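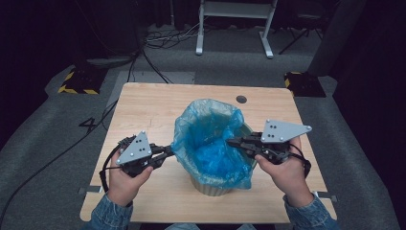
Nunwood, December

Household Odds & Ends > Small bins, bags that wont stay put

graciela_r
ok so the little ribbed basket for the sewing room. cream one, gets narrow at the bottom. Blue bag in it, folded over the rim, and still it stands up all ruffled on one side and you can see a bit of the rim on the other. I do it up on the table so I'm not bent over. Bag is way too big obviously. Do I size down, or is there a trick to it? Roll of 24, only used a few, don't want to waste them

CelinaLis
Size down. Small bags exist. Done

graciela_r
they exist but I have 24 of these lol

urszula_ch
Don't size down yet. Push your fist to the bottom first, get the air out, THEN fold. Most people fold first and then the bag has nowhere to go. Twist the extra on one side, tuck the twist under the fold. Takes me 17 seconds, my son timed it

CelinaLis
17 seconds for a trash bag. every time. no thanks

urszula_ch
its a sewing room bin Celina how often is she emptying it

Cyprian R.
Rubber band around the outside just under the rim. A wide one, off broccoli or whatever. Did this at the Bielecka office for years, every desk had one

genowefa_k
Rubber bands on a ribbed basket look awful and they snap. Also they slide down if the sides taper and hers do. Knot the slack instead. Pull it tight at the back, one loose knot, keep the knot outside. Looks clean from the front.

Cyprian R.
never had one slide. not once

genowefa_k
Then your baskets were straight ones

Cyprian R.
they were not but ok

graciela_r
tried the knot just now — better! but then I couldnt get it undone and ripped the bag. 23 left

genowefa_k
Loose knot. LOOSE

urszula_ch
twist and tuck, no ripping :)

CelinaLis
Has anyone used the Erov bins, the ones with the inner ring? Ring drops over the bag and holds it, nothing shows. I have the short one in the bathroom, pretty happy. Lid's useless tho

Cyprian R.
Had one. Ring cracked. went back to rubber bands

graciela_r
not buying a new bin, I like this one, it was my aunt's. Does it matter that the bottom of the bag is all bunched up? theres a big wad of plastic down there, looks darker than the rest

urszula_ch
That's your problem right there. All that plastic should be spread out against the sides. Fist to the bottom, spread your fingers, turn the basket as you go

CelinaLis
Or leave it, the threads and scraps will squash it down on their own

genowefa_k
They won't. Thread weighs nothing. Fabric scraps maybe

graciela_r
ok going to try fist, then twist. Also pins, do you all put pins in with the bag? scared of holes

Cyprian R.
Jar. Old jam jar with a lid, tape it shut when its full

urszula_ch
jar, yes. agree with Cyprian for once

graciela_r
redid it. Sits lower now, still a bit ruffly on the left but I can live with that. thx all. Keeping a rubber band handy just in case, sorry Genowefa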